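Facilities and Community Notes

Bakery Bags, Trays and Cutting Boards: Handling Bread at the Shared Counter

Tuesday, June 23, 2020

The Latden Center's food practices group has completed its review of how baked goods are handled at the shared counters, and a revised set of guidelines takes effect at the start of August. The guidelines apply to all three floors and to the Godik annex. Members are asked to read the full item before the new supplies are distributed.

The review began with a survey sent to 300 members in the spring. Of the 127 who replied, most said that they bring bread or pastry into the building at least once a week, and 41 reported having thrown away part of a loaf in the previous month. Written comments dealt mainly with three subjects: bags left open overnight, crumbs under the counter appliances, and uncertainty over which boards may be used for bread. The group had expected complaints about space. There were very few.

Suqin Tang, who chaired the review, has asked that the following points be brought to the attention of all floors.

Paper bags are suitable for the day of purchase only. A crusty loaf keeps well in paper until evening, and the top should be folded over twice and laid underneath. Sweet rolls and anything with a filling should be moved to a lidded container by early afternoon. Bags with a coating or a plastic window are not accepted in the paper recycling and should go into general waste.

Bread should be taken out of its bag over a tray or a board. Shaking a bag over the sink is discouraged - the drain on the second floor has been cleared twice this year at the Center's expense. When a roll does not slide out easily, the bag may be opened further along the side seam. Bags that have been torn in this way should not be put back on the shelf.

Cutting boards are now assigned by use. White boards are for bread, cake and other dry baked goods. Colored boards remain in use for fruit, vegetables and cheese, and may not be substituted. A white board should be brushed clean between uses and washed at the end of the day, then stood on its edge to dry. Slices that are not eaten within the hour should be covered.
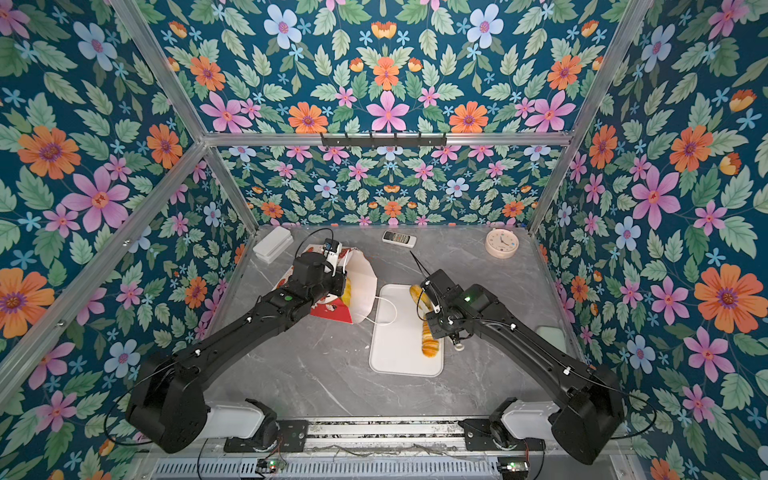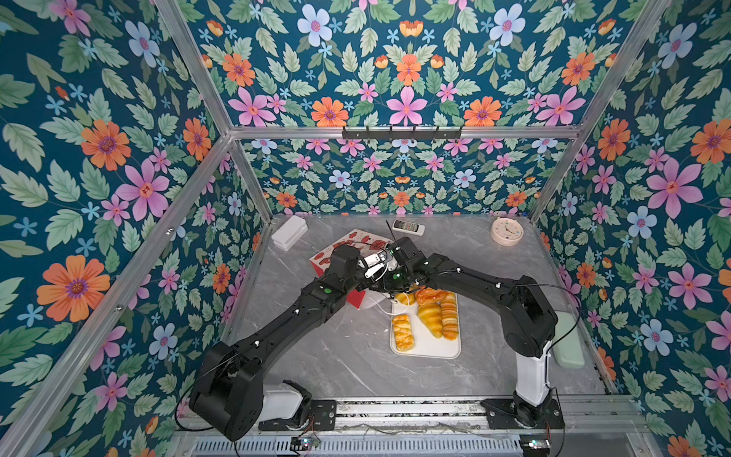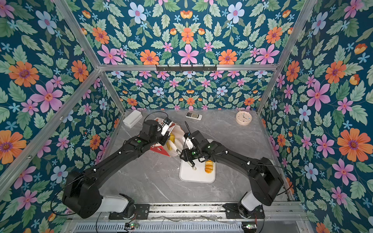
From top to bottom: a baked item in its paper bag; a white tray on the marble-patterned tabletop; sliced food on a white cutting board.

Slicing was the subject of more correspondence than any other part of the draft. The group recommends that soft loaves and rolls be sliced in rounds of even thickness, with a serrated knife, and only as many as are needed. An uncut end protects the remainder better than any wrapping. Members who bring bread for a meeting are welcome to slice it in advance, provided that it is placed on a tray and labeled with the name of the meeting. Unlabeled trays will be treated as open to everyone.

Remote controls, clocks, boxes and similar articles should be kept to the back of a counter while food is being prepared, and returned to their usual places afterward. The draft guidelines proposed removing such items from the counters altogether. Following comments from the first floor, this was withdrawn.

Questions were also received about surfaces. The marble-patterned tops may be wiped with warm water and a mild dish soap. Vinegar and abrasive pads should not be used on any counter in the building, whatever its material, until the maintenance office has confirmed the manufacturer's advice for each. Patterned wallpaper near a counter should be dusted with a dry cloth. Any grease marks should be reported and left alone - earlier attempts to remove them with spray cleaner lifted the color from a section of paper in the Xiao Room, and the matching roll is no longer sold.

New supplies have been ordered through Grirden, the Center's regular housewares supplier. Each floor will receive 5 white boards, a set of trays and two lidded bread boxes. The boxes are intended for bread in current use and will be emptied every Friday at 4 p.m. Members who wish to keep bread over the weekend should take it home or place it in the freezer, wrapped and marked with a name. The freezer in the Godik annex is reserved for the lunch program and is not available for this purpose.

The cost of the supplies has been met from the existing kitchen budget, and no change to member contributions is planned. Old boards with deep knife marks will be collected when the new ones are delivered. Any board that belongs to an individual member should be removed from the counters before the end of July, as unmarked boards will be assumed to belong to the Center.

Printed copies of the guidelines will be posted beside each counter. A large-print version may be requested at the front desk, and a Chinese translation is in preparation. Comments on the arrangements should be addressed in writing to Suqin Tang, care of the front desk, and will be considered when the food practices group next meets in the fall. The group would be particularly glad to hear from members on the third floor, from which few survey replies were received.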